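Manuals > Table Play > Drulimix Shape Blocks > Section 5: Setting up the sorting board

Contents Previous Next Print Spare parts

Section 5: Setting up the sorting board

The bucket with the cut-out lid is only half the fun of a shape-sorter set. Take the blocks out, put a plain wooden board under them, and you have a matching table!
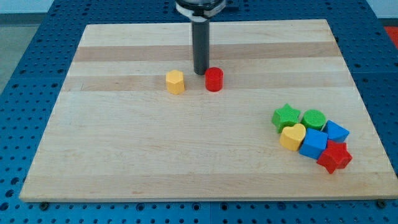
Glenys Mathias wrote to us that her grandson wouldn't look twice at the lid, but as soon as the blocks were on a board he sorted the reds from the yellows all through lunch, and could we please print the board games somewhere people would find them. So they have their own section now, and we had a wonderful time writing it.

What you need

- The Drulimix blocks, or any plastic shape-sorter blocks with flat tops and bottoms
- A rectangular wooden board. A kitchen cutting board is perfect. Ours measures 25 by 41 cm
- A table that doesn't wobble
- A damp cloth and a dry one

You don't need the bucket or the lid for this section. Put them out of sight for now. They come back in Section 6 (Lid games).

CAUTION: If the board has been used for food, wash it and let it dry all the way through before any blocks go on it. Don't borrow the one you use for raw meat.

CAUTION: Throw out any block that is cracked or has a sharp edge. Replacement shapes are listed under Spare parts.

5.1 Preparing the board

1. Lay the board flat on the table with a long side toward the player.

2. Press down on each corner in turn. If the board rocks, flip it over and try again. On a tabletop with holes or grooves, slide it a little until it sits steady.

3. Wipe the top with the damp cloth, then the dry one.

4. Run your palm over the surface in both directions. Rough spots can be smoothed with fine sandpaper. Wipe off the dust afterward.

Note: Boards with a juice groove work, but keep the blocks inside it. A hexagon with one side in the groove leans over, and small hands will knock it down every time.

5.2 Laying out the parking corner

The parking corner is where blocks wait their turn. We like the lower right corner for right-handed players and the lower left for left-handed ones.

1. Choose the blocks for the game. For a first game, use a mix that overlaps: a couple of cylinders in different colors, a star, a triangle, a heart, a hexagon. You want shapes that share a color and colors that share a shape. That's where the good conversations start!

2. Stand each block on a flat face with its shape pointing up, so the player looks down and sees a star or a heart.

3. Push the blocks together in the corner, in two loose rows. They may touch. They don't have to be straight, and it's better if they aren't, as a child who sees a neat row will often want to leave it alone.

4. Leave the rest of the board clear.

Note: Triangles like to lie down on a sloping face. If yours won't stay up, let it rest against a neighbor.

5.3 The first game: Two Out

This is the one to begin with. It takes almost no explaining and it can go on for ages.

1. Move two blocks from the parking corner up to the open part of the board. Pick two that differ in both color and shape, such as a red cylinder and a yellow hexagon.

2. Leave a short gap between them, wide enough for a finger.

3. Say the name of each one as you touch it. "Red, round. Yellow, six sides." Keep it short.

4. Ask the player to find a friend for one of them. A friend can be the same color or the same shape. Don't say which!

5. When a block has been chosen, ask what makes it a friend. A green cylinder is a fine friend for the red one (both round), and a yellow heart is a fine friend for the hexagon (both yellow).

6. Keep going until the parking corner is used up or the player has had enough.

7. Slide everything back to the corner and let the player choose the next two.

Note: There will be a block that fits nowhere. Wonderful. Give it a spot of its own and ask what new block it would need for company. We have had answers such as "a blue moon" and "my sock."

5.4 Harder versions

Shape only. Ask the player to close their eyes. Hand over one block, let them feel the edges, and ask which block on the board it matches. The star and the heart are easy to feel. The hexagon and the cylinder take real attention, and older children love being fooled by them.

Two roads. Lay a piece of string across the board from top to bottom. Blocks with corners go on one side, blocks without on the other. Then bring out the heart, which has one point and two curves, and enjoy the argument.

Reaching turn. Use one hand only and lift each block straight up, with no sliding. The block must be set down standing, without touching the one next to it. This is excellent practice for careful fingers, and adults are often worse at it than they expect. Start with the gap from 5.3 and make it smaller with each round.

CAUTION: Don't stack blocks more than three high on the board when very young players are at the table. A falling block bounces well off hard wood.

5.5 Putting away

1. Wipe the blocks with the damp cloth. Warm water and a drop of dish soap will take off anything sticky.

2. Dry them standing on a towel. Water sits in the inside corner of the star points, so turn the stars over once.

3. Store the board on its edge, somewhere it won't get warm. A board left on top of a radiator can warp, and then you are back to step 2 of 5.1.

4. Put the blocks back through the lid if anyone still has the energy. It counts as a game.

Section last revised 18 July 2019. For the large-piece Bisteck set, see page 117.

Previous Next Back to top

Reader comments

Sotiris Vrettos
Two Out is a hit in our house. We play it with a bread board and two sets mixed together, and the colors don't quite match between them, so now we also have "nearly friends." Is there a version for three players?

Réka Hegyi
Sotiris, we give each child a corner of the board and they take turns calling a block over from the parking corner. It gets loud. My youngest insists the heart is a "corner" shape and won't hear otherwise.

Vilmos Kocsis
Step 2 of 5.1 saved me. My board rocked on one side only and I had been blaming the table since November.

Győző Orbán
Could you add the size of the finger gap for the reaching turn? I'd like to write the levels down so the kids can keep score. Also, a damp dishcloth under the board stops it sliding on a smooth table.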